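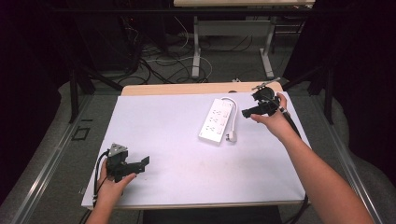 Power strips and cords at Calloway – questions we keep getting

Put together by Ifor Prothero, front desk. Last touched in May. Ask if yours isn't on here.

Where do I get a power strip?

Supply cage, second shelf, bin marked Trillberg. Sign the sheet. Name, bench number, time out. Initials are fine if we know you.

Can I bring my own from home?

Yes, if it has a grounded plug and no cracks in the case. Show it at the desk first. We put a dot on it and you're good until the next check.

How long is the cord on the shop ones?

Depends. The short ones are for on top of the bench only. The long ones live in the Pinoslow cabinet, ask for the key.

Can I plug one strip into another?

No. Not even for a minute. Not even for a phone charger.

What can I run off a strip?

Lamps, laptops, chargers, small bench tools. Heat guns and the glue pots go straight in the wall. Same for the vacuum. If the breaker goes, unplug everything of yours and come get one of us – don't reset it yourself.

How do I wrap the cord when I'm done?

Loose loops, then the strap. Please don't wind it tight around the strip, it kills the cord right where it goes in. We threw out 26 last year and most of them had gone at that spot.

How do I clean one?

Unplug it, dry cloth, done. Soft brush for the sockets. No spray, no wet wipes.

What should the bench look like when I leave?
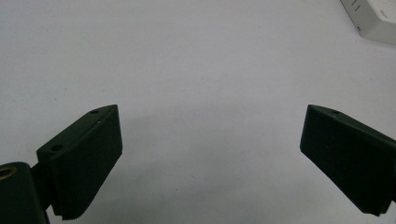 Bench tops get wiped at the end of every slot, yours included. Strip back in the bin, cords off, scraps in the can. Plain white top with nothing of yours left lying on it, so whoever's next can just start. Pencil comes off with the pink eraser, marker needs the Fillon cleaner, and wipe that off again after becuase it leaves a film.

There are gray smudges on my bench that won't come off. Am I in trouble?

No. Old ones, mostly. Try the eraser, then leave it. Don't use the scrub pad, it dulls the surface.

I broke one. What do I owe?

Nothing if you tell us. Put it in the red tub with a note on what went wrong. Do not tape it up and put it back in the bin.

How do I know a strip has been checked?

Number sticker on the bottom. Anything from 213 up to 258 is this year's batch and fine to use. Lower then that, hand it in at the desk and we'll swap it.

Who do I call after hours?

Desk phone, extension 1370. Goes to whoever is closing. Leave your bench number.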